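Asance

Asance is a maker of mobile phones and phone accessories, operating mainly as a budget and mid-range brand. It was set up as the consumer arm of Trostard, a contract manufacturer of circuit boards and battery packs, and became a separate company after its fourth product cycle. Its phones are sold under the Volis name. Accessories, chargers and earphones carry the Asance name alone.

History

Trostard had supplied parts to other phone brands before it began selling complete handsets. The first of these were sold without a brand of their own, to network operators that added their own logos and start-up screens. Asance was registered to take over this business when two of the operators asked for a longer warranty than Trostard was set up to provide.

The first phone to carry the Volis name was a dual-SIM model with a removable battery. It was sold online only, in limited batches, with each batch announced a week ahead. The method kept stock levels low but led to complaints about resale at higher prices. Asance dropped it with the second model and moved to open ordering.

Retail sales followed through Lockwood, a chain of electronics stores, under an agreement that gave the chain a period of exclusive sale for each new model. The agreement was renewed once and then allowed to lapse. Lockwood continued to stock Volis phones on ordinary terms.

Product line

The Volis line is divided into three series. The Volis C is the entry series, with a plastic back, a single main camera and a lower-resolution display. The Volis M is the mid-range series and accounts for most sales. The Volis X has a metal frame and the fastest charging in the range, rated at 40 watts. Earlier X models charged at 18 watts.

Model numbers combine the series letter with a generation number, so that the Volis M4 is the fourth phone in the M series. The numbering of the series is not aligned. The Volis C7 and the Volis M4 were released together in November and share a mainboard, and the difference in numbers has been a source of confusion in price comparisons. 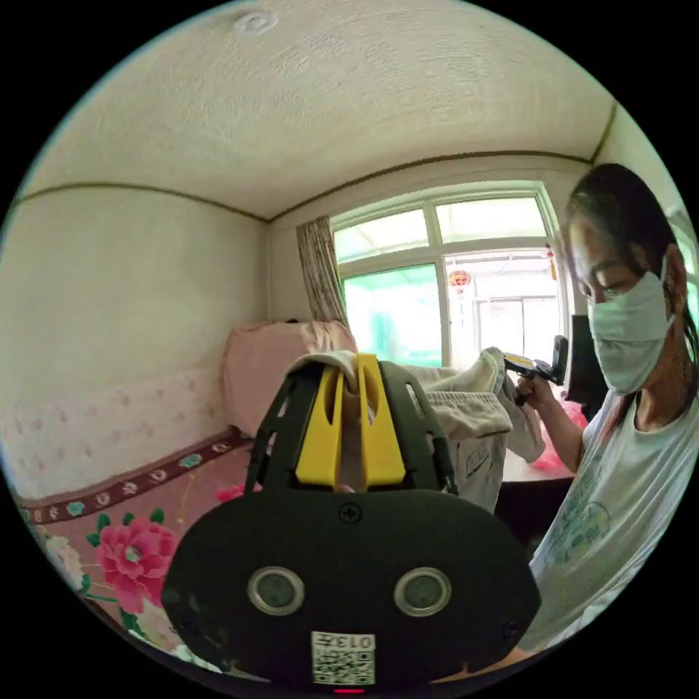
Several reader comments on the earlier version of this article object that the C7 and M4 do not share a mainboard in all markets, and that the single-SIM C7 uses an older board with a different charging connector layout. The parts catalog supports this for the first production run. Later runs of the single-SIM C7 list the same board as the M4, with one SIM contact block left off.

Software

Volis phones run a modified version of Android. The modifications are limited to the launcher, the camera application, the battery settings and a backup tool that copies contacts, messages and photographs to a memory card. An application store was included on the first two generations and later removed. Applications installed from it continued to run but no longer received updates through the store.

Asance commits to security updates for four years on the X series and for shorter periods on the M and C series. Updates are released in stages. A phone bought from a network operator receives each update only after the operator has approved it, and the delay varies by operator. Phones bought unlocked are updated directly.

The battery settings were criticized in early versions for closing background applications too quickly, which caused alarms and messages to arrive late. A later update added a list of applications that are exempt from this limit. The clock application is on the list by default. Messaging applications have to be added by the user.

Repair and parts

Batteries on the first models could be removed by hand. From the third generation onward they are fixed in place, held by pull tabs, and the back cover is sealed with adhesive. Asance sells batteries, back covers and charging port assemblies to independent repair shops. Displays are sold only as complete units with the frame attached.

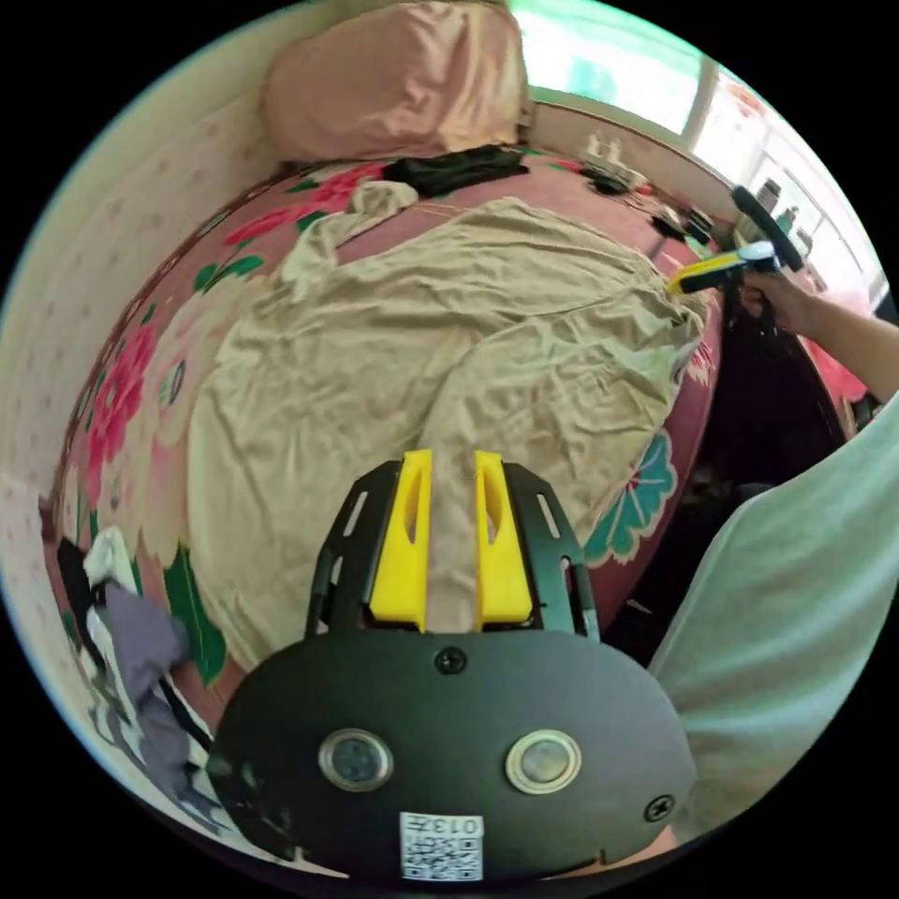

Vol. 7, No. 4

Parts are identified by a code printed inside the SIM tray opening. The code gives the series, the generation and the production run, in that order. The model name shown in the settings menu does not include the production run and is not sufficient for ordering a charging port assembly for the C7.

Naming

The name Volis was first used by Trostard for a line of power banks. These were withdrawn before the first phone was released, and later power banks were sold as Asance products. Older stock marked Volis is not covered by the Asance warranty.

See also

Dual-SIM phone
Fast charging
List of Android phone brands

This page was last edited on 2025-10-11.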